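**Hullthorpe, Apr 2, 2018** — Anyone who has ever tried to bake for a crowd knows the feeling of standing in front of the oven with one muffin pan in your hands and a whole baseball team in the backyard. Kaufmann, the family bakeware maker from Lerklow, has been hearing about that moment from home bakers for years, and today we are very happy to introduce the Adidberg, a big, sturdy sheet pan with its own fitted lid that turns out 30 generous brownies in one go. 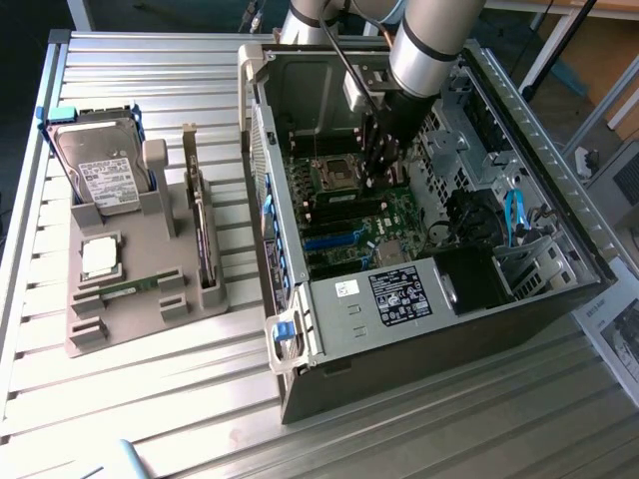

*Hard drive, expansion card and processor in a gray fixture tray.*

The Adidberg started, as so many of our pans do, with a letter. A longtime customer wrote to tell us that she was baking the same blondie recipe in three rounds every time her church had a supper, and could we please make something that would let her get to bed at a decent hour? We thought that was a very fair question, so we got to work.
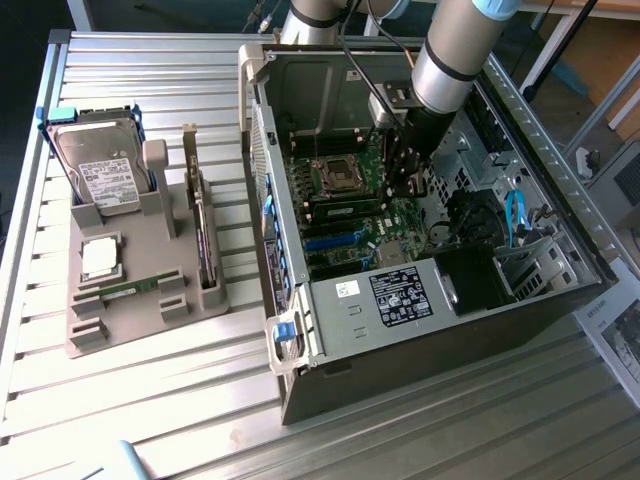

It took us longer than we had planned (corners are fussy things, and nobody wants the dry piece), but by February we had a pan we loved. We sent 50 of them out to home kitchens in and near Hullthorpe and asked people to bake whatever they liked. Back came notes on brownies, cornbread, peach slab pie, sticky buns and one very tall lasagna, along with plenty of good advice. The handles are wider now thanks to those bakers, and the lid snaps on firmly enough for a bumpy ride to the potluck.
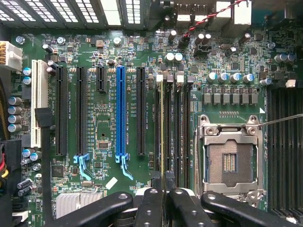
Every Adidberg comes with a little recipe booklet written with busy cooks in mind. Most of the recipes need one bowl and a wooden spoon, and all of them have been sized to fill the pan right to the edges, so there is no doubling or dividing to do at the counter. We are especially fond of the salted caramel brownies — do let them cool before you cut them, hard as that may be! 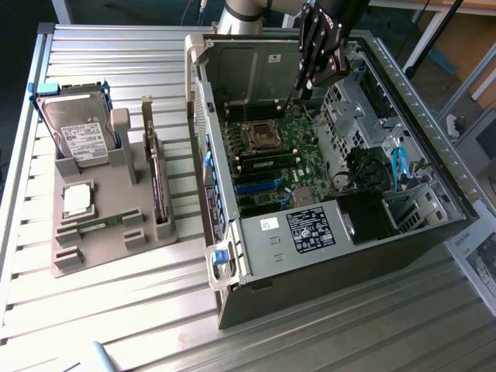
The first batch of 800 pans goes on sale this week at the Kaufmann shop in Lerklow and at kitchen stores in Hullthorpe, and orders by mail are welcome too. Each pan carries our usual 2-year guarantee. Stores that would like to host a baking afternoon with samples and recipe cards are warmly invited to get in touch with the Kaufmann press desk in Lerklow, where review pans can also be requested.

\###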